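May 14, 2018

Hello again from the spare bedroom, which is now also my office, the ironing room and the place where the printer lives!

First, thank you for all the notes about last month's piece on getting back to sleep after a 3 a.m. wake-up. I'm still working through them (I answer slowly, but I do answer), and a surprising number of you told me to quit looking at the clock. I turned mine to face the wall that same night. So far I've only cheated twice.

What I want to talk about this time is going back to work after a baby, and in particular the first month, which I had completely wrong in my head. I went back when my daughter was five months old, to the same desk at Hastura where I'd spent four years doing scheduling for the repair crews. I had pictured one hard morning. I'd cry in the car, I'd fix my face, and then it would be over and I'd be a working mom with a nice bag.

The morning was fine! I didn't even cry. It was the second week that flattened me, when the cards and the welcome-back muffins had run out and everybody just assumed I was back up to speed. I had 236 unread messages that I'd been told I could ignore, and of course I read every one of them. Most were about the parking lot.

My manager then was Balakrishnan Naidu, and he did one thing I've passed along to every new parent who has asked me since. He looked at my calendar and moved every meeting I had before 10 to the afternoon, for the whole month, without making me ask for it. I used that time to sit with a coffee and remember how the scheduling system worked. If you manage people and somebody is coming back soon, please steal this.

The evenings were a different story. We'd get home at 5:40, she'd be hungry by 5:41, and dinner for the grown-ups was whatever could be eaten with one hand. I learned to do the boring jobs the night before, while I was already too tired to resent them: lunch in the fridge, clothes on the chair, daycare bag by the door, bottles washed and lined up by the sink. My husband took over the bag in week three and was much better at it than me. He made a list and taped it inside the closet door, and it's still there.

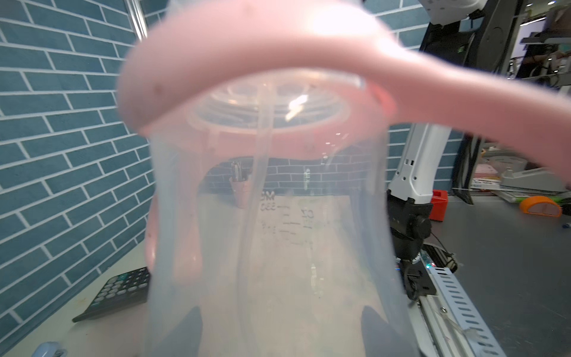
*A clear bottle with a pink collar. Label yours before they go to daycare!*

Speaking of daycare, label everything. We lost 13 socks before the end of the first month, and a hat my aunt had knitted, and we gained a very nice cardigan that belonged to someone else's child. (Returned, with apologies.) I ended up ordering name stickers from Prulleo, and they've held up well, although I'd get the bigger size if I did it again. The small ones are hard to read when you're looking for a cup in a bin with a dozen others.

Money is the part I get the most mail about, so quickly - sit down and do the math before you go back, even if you think you know the answer. We had forgotten the late pickup fee, the supply fee and the week in August when our place closes and you still pay. Altogether it came to $700 we hadn't planned for that first year. We could cover it, but I would have liked to know, and I would have fought a lot less with my husband about takeout.

And on takeout, I have no regrets. Thongsuk, two blocks from our daycare, fed us every pickup day that went badly, and the woman at the counter started adding extra rice when she saw me come in with the stroller. I tipped her as well as I could.

A reader who works nights at the Vornach plant wrote to ask if any of this applies when your shift starts at bedtime. Some of it, I think, but I've never done it and I'd rather hear from people who have. If you went back to nights with a little one at home, write to me and tell me how you split up the sleep. I'll put the best answers in the next issue, first names only unless you say otherwise.

One bit of housekeeping: there are now 600 of you on this list, and I'm still sending it from my regular email, so if it landed in your junk folder, drag it out and tell your computer we're friends. Next time I'll get to pumping at work, including the supply closet story I promised back in the winter.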